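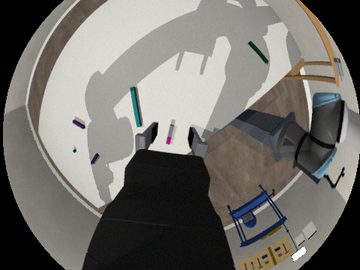
Last updated: Tuesday, 4:40 p.m.

Trellex Reports Method for Teaching Two-Armed Robots in Simulation

Wrist-camera approach cuts the number of human demonstrations needed for small-part handling

Trellex, a robotics research company, today announced results from Fidurari, a training method that allows two-armed robots to learn the handling of small parts largely in a simulated workspace. The work was carried out by the company's manipulation group and will be presented to research partners in April.

Robots that pick up and sort small parts are commonly taught by human operators, who guide the arms through each task many times. Fidurari begins with a short set of operator demonstrations and replays them in simulation, changing the position of the parts, the lighting and the shadows that the arms cast over the table. The robot learns from a wide-angle view taken close to the gripper, with the fingers and the part between them in sight as the work proceeds.

In the study, a control program trained with 50 demonstrations and the Fidurari process matched the success rate of a program trained on demonstrations alone, using 33 percent fewer hours of operator time. Failed grasps on slender parts standing upright fell by 16 percent.

"Slender parts are difficult because a small error in the approach will tip them over," said Armelle Bouvier, director of manipulation research at Trellex. "The view from the gripper gives the program the information it needs at the moment the fingers close. Our results show that much of this skill can be learned before a physical arm is switched on."

The simulated workspace was built with Wada, the company's rendering software. It includes a white tabletop with small colored parts spread across it, two robot arms, and a surrounding room with a wooden floor and equipment. Researchers found that programs trained with a furnished room were less likely to lose track of a part when moved to a new location than those trained against a plain background.

"We had expected the shadows to matter, and they did," said Aurélien Sabatier, lead author of the study. "The effect of the room was larger than we had planned for, and it is the subject of our next set of tests."

The tests were limited to rigid parts. Work on flexible parts and on tasks that require one arm to pass a part to the other is under way.

Trellex will make the simulated tasks available to Skonine, its testing partner, which will repeat the study on its own equipment. The task set contains 40 arrangements of parts. Requests for access from other research groups may be sent to the Trellex communications office.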